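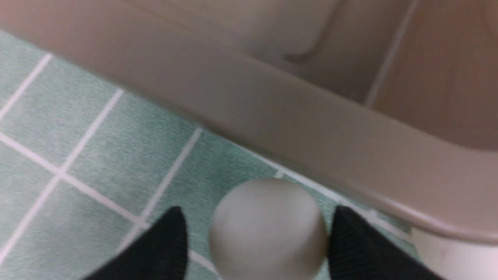

Tips for recording in a bathroom

Wipe the floor tiles first and let them dry - a wet tile shines and spoils the recording. Set the object close to the tub, then move it a little for each new try. If you always start from the same spot, the robot learns only this spot.

Close the fingers slowly. After every 10 tries, clean the wrist camera with a soft cloth.

Keep also the bad grasps, but put them in a separate folder. For one bathroom we at Skorngate collect around 300 tries, and this takes two people one day.

Cúc La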